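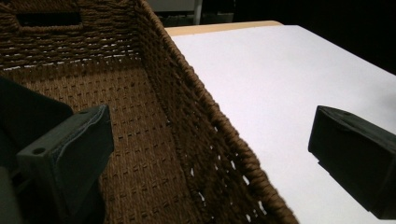 3.2 The tidying task and how the students came to it

When we first planned the autumn module at Hultham, we had it in mind that the class would teach a two-fingered gripper to sort plastic blocks, as so many classes have done before, and it was the students who talked us out of it. They wanted something that looked like housework. After a good deal of friendly argument they settled on putting clothes away, and we have been glad of that choice ever since, for it gave them a task that anyone at home could understand and that was still hard enough to keep eleven of them busy until the end of term. The basket in Figure 1, with its woven cord walls and thick coiled rim, shows rather well why a task that sounds so humble gave them plenty to think about. A rim like that is a good, strong line when it is seen against a white tabletop, and the students leaned on it heavily in their early attempts at finding the container, but the side wall has gaps in the weave where the white behind shows through, and a simple rule that sorts pixels into "basket" and "table" is apt to break the wall up into little islands.

Figure 1. Working view from the hand-held gripper at the basket, with one finger over the inside and the other over the tabletop.

We let the class find this out for themselves, and it took them the better part of two sessions. Their first answer was to smooth the picture until the gaps closed up, and this worked nicely on the wall and badly on everything else, the gripper fingers included. Their second was to give up on colour altogether and train a small network on examples they had marked by hand. Nobody enjoys marking examples, and we had rather feared a mutiny, but the students shared the work out in pairs, put some music on, and came away with 500 marked views, which was more than we had asked for. These were stored in Pruvik, the little labelling program that an earlier year group wrote and that each new class grumbles about and then quietly improves.

3.3 Recording the demonstrations

Every demonstration was given by hand. A student held the gripper, carried out one part of the task at an ordinary, unhurried pace, and then stopped the recording before doing anything else. We asked for short recordings and we were quite strict about it, having learnt in the pilot that a long one tends to contain a pause, a chat with a neighbour and a change of mind. The usual length came out at 15 seconds. Dark cloth was kept in the set on purpose, although several students would have liked to be rid of it, for on matt black fabric the creases are faint and the outline has to do nearly all the work of telling the learner where a fold might be.
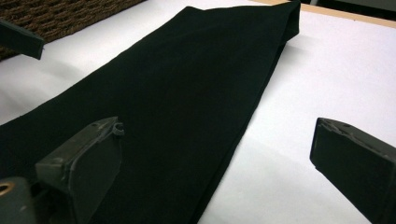 The students also had to agree on what counted as a good grasp, and we think this was the most useful conversation of the whole module. Half the class held that a grasp was good if the cloth came up off the table at all. The other half wanted it to come up by the edge that had been aimed for, and they carried the day in the end with the sensible remark that a garment picked up by its middle has to be put down and folded again. From then on each recording was given a plain yes or no by someone other than the student who had made it, and the doubtful ones were set aside and looked at together over tea.

The finished set was split by student as well as by garment, so that the eight demonstrators used for training did not appear in the test portion at all. We had taught this point in the lectures in November, with slides, and it had made very little impression. It made a much stronger one when the group using the Cirillo learner saw its fine early score fall once the split was put right. They wrote this up very fairly in their report, with both scores side by side, and the Jullum group, who had been about to make the same mistake, went back and changed their own split the same afternoon.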